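4.2 Rituals before play

Most of the literature on pre-match ceremony concerns the large occasion: the cup final, the international, the anthem sung by somebody with a recording contract. Our interest is in the smaller kind, carried out at grounds where the public address system is shared with the cake stall. Over two seasons we followed women's cricket clubs in a regional league and recorded what players did together in the minutes between the toss and the first ball. The full list of matches is in the appendix, for readers who enjoy appendices.

We collected 782 descriptions of pre-match acts, drawn from field notes and from short written accounts by the players themselves. These were sorted into 5 types: circles, lines, silences, songs and a residual type that the first author wished to call "other" and the second wished to call "milling." The second author has seniority. Agreement between coders was good for circles and lines, fair for silences, and poor for songs, mainly over how much tune was needed.

Circles were the most common form and the most carefully defended. Clodagh Moynihan, captain of the Basska side for both seasons, described the circle as "the only part of the day where you can see everyone's face at once," and then explained at some length why her wicketkeeper stands slightly outside it. Asked whether the circle carried any wider meaning, players gave answers that changed with the audience. To a teammate it was a habit. To a visiting reporter it was solidarity. To us, holding a clipboard, it was whatever would get the interview over before lunch.

This should not be read as cynicism. Several players said the meaning came after the habit, and stayed. Aoife Horgan, who opened the bowling for Skavdale, told us that her club had first formed a line at the boundary in December, at an indoor tournament, as a mark of respect for a former coach. By the following summer the line was being formed before every match, including those attended by nobody who had known him. Newer players were told where to stand before they were told why. Horgan thought this was the right order. 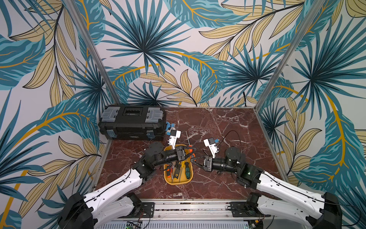
Figure 3

Where a ceremony takes place turned out to matter more to players than we had assumed when we wrote the interview guide, which gave the subject a single question near the end. A circle on an open outfield is watched from every side, and it has to hold its shape without any help. The same circle in a pavilion corridor becomes an oval, then a queue. Players were quick to say that some rooms made solemn behavior feel silly and others made silly behavior feel solemn. Decoration came up often. Stand a team in front of three walls of fan palms in teal and mustard yellow, as in Figure 3, and a minute's silence has some competition. Marble underfoot, on the other hand, was held to improve nearly anything, and one respondent said she had never felt so reverent as in a hotel lobby on an away trip, waiting for the minibus.

The clubs differed in who was allowed to start. At Basska the captain stepped forward and the others followed. At Skavdale the start belonged to the youngest player in the side, a rule that worked well until two players shared a birthday. At the Ní Chonaill ground, which hosted three of the clubs while their own squares were being relaid, the umpires had at first begun play without waiting. Siobhán Brophy, then fixtures secretary, wrote to the umpires' panel on Mar 15, 2022 asking for a fixed interval before the first over. The letter runs to four pages. The reply grants two minutes and asks that no further letters be sent.

Those two minutes had effects that neither side seems to have foreseen. Once the interval existed, clubs with no ceremony felt obliged to fill it. One side stretched. Another stood in a loose group looking at the sky, which we coded as a silence and which its captain later told us was an argument about the forecast. Of the players who returned our survey, 70 percent said they would keep the interval even if the ceremonies were dropped. We are not sure what they would do with it, and from their written comments neither are they.

Sponsors were a minor presence. Risetti, whose name appeared on the boundary boards at most of the matches, asked one club whether its circle might be moved a little closer to the boards. The club discussed this politely and moved it a little farther away. Crowds, by contrast, were almost always respectful, in part because they were small. The largest was 500, at a final, and several of those present continued eating throughout.

Two of our informants dissented from the general warmth. Fergal Ó Súilleabháin, who had coached in the league for many years, felt that a ceremony repeated weekly is soon performed by people thinking about their batting. Kevin Dolan, an umpire, agreed, but added that he had heard the same said of weddings. We return to the question of repetition in Section 5, where the songs are also dealt with, as far as they can be.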